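Limpiar y guardar bloques de madera pintada

Los bloques de madera aguantan años si no se mojan de más. El problema suele ser la pintura: con agua abundante se levanta por las esquinas y después se desconcha.

Lo que hace falta
Un cuenco con 300 ml de agua templada, una cucharadita de jabón neutro, dos paños de algodón y una toalla vieja. Para un juego de 75 piezas basta con eso.

Cómo limpiarlos
Humedezca un paño y escúrralo bien. Pase cada pieza por las seis caras, insistiendo en las aristas, y séquela enseguida con el otro paño. No los deje en remojo ni los meta en el lavavajillas. Las marcas de lápiz salen con goma de borrar blanca. Si queda algo pegajoso, un poco de aceite de cocina en el dedo, frotar y volver a limpiar con jabón.

Secado
Extiéndalos sobre la toalla, separados, y deles la vuelta a media tarde. En invierno conviene dejarlos toda la noche lejos del radiador — el calor directo agrieta la madera.

Astillas
Lija de grano fino, siempre en el sentido de la veta. Yurii Symonenko, que nos escribió en mayo, remata el borde con una gota de cera de abejas y nos parece buena idea.

Dónde guardarlos
Mejor un recipiente transparente que una bolsa de tela, así se ve lo que hay sin volcarlo todo. Las cajas Vesby de 26 cm de largo caben en casi cualquier estantería. Para recoger, ponga la caja encima de la misma mesa donde están los bloques y deje al lado una bandeja baja para las piezas que haya que repasar.
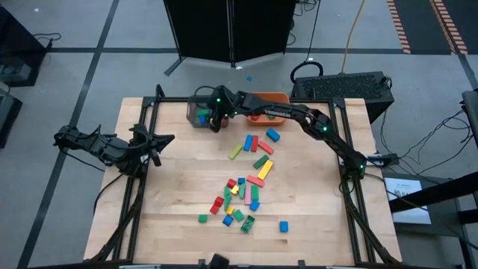
Si se separan por colores, empiece por el que más abunde y deje los sueltos para el final. No llene la caja hasta arriba: la tapa aprieta y las piezas se rozan. En sitios húmedos, como un trastero, meta una bolsita de gel de sílice y cámbiela cuando toque.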